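Boards > Rock & Prog > Driltatley

favexfan: So Vlad is out of Driltatley. 18 July 2019, mark it down. I saw them at the Clurnemum in April and he sang like a man half his age!

pbellamy: Gutted. I've got five of their records and he's the best thing on all of them – even the synth one. 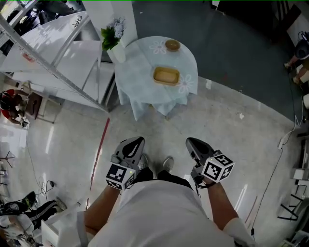 moogboots: Will they keep the tour dates without him?

favexfan: The first two are still on sale, with the guitarist singing.

moogboots: Then I want my money back.

pbellamy: Oh come on, she sang half of Favex and you loved it.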